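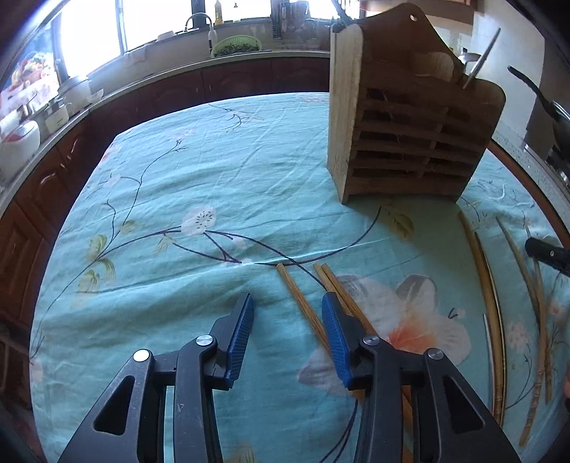

Q for the top of this entry: how should the chopsticks be sorted before they go into the holder?
By material first, then by length, with metal kept apart from bamboo and wood.

Oct 15, 2026. Kitchen bench notes, Tindelness house. Continues the holder layout started in April.

Items laid on the floral cloth for sorting: wooden chopsticks in plain light brown, bamboo ones including a long stick with node rings, and darker brown ones. Slim metal pieces dealt with last. Wooden holder stays on the table throughout.

Procedure as run at Jallby, with changes:

1. Roll each stick on a flat board, not on the cloth. The folds in the cloth stop a straight stick as readily as a bent one. Reject anything with a visible wobble.
2. Pair by squared end, tips level. Allowance is 2 mm. The Jallby sheet allowed more and the pairs looked poor.
3. Run a fingertip down the last 60 mm. Raised grain gets a light rub with 600 grit along the length, then a wipe of oil. Lacquered sticks are not sanded. If the coating has lifted they go in the bin.
4. Load tips up, back compartments first.

Oiled sticks stand for about 5 hours before going back in. Shorter times left a film on the inside of the compartments, which then picks up dust and is awkward to get at with a brush.

Holder: the compartments want brushing out before loading. Checked the joints by hand, no play in the sides. Feet sound. 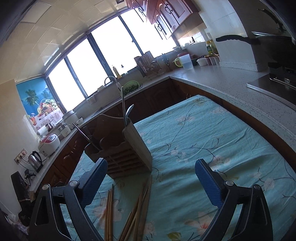 Mudley disagrees with step 4 and has written in the margin that tips up means everyone handles the end that goes in the mouth, and that the old Hoani layout had tips down with a washable pad in each compartment. The pad was dropped because it held water. A perforated insert might serve both purposes – to be tried with offcuts before anything is bought.

Spoons: bowl up, metal compartment only. A spoon leaning among wooden sticks knocks the tips and takes up the space of several pairs. Long black-handled utensils go in the drawer.

Outstanding:
Cut one trial insert, test fit, leave overnight with wet sticks.
Label for the metal compartment.
Replace the worn sheet of 600, current one is clogged.
Odd sticks to the garden box for seedling markers. Darker ones do not take pencil, keep those for stirring paint.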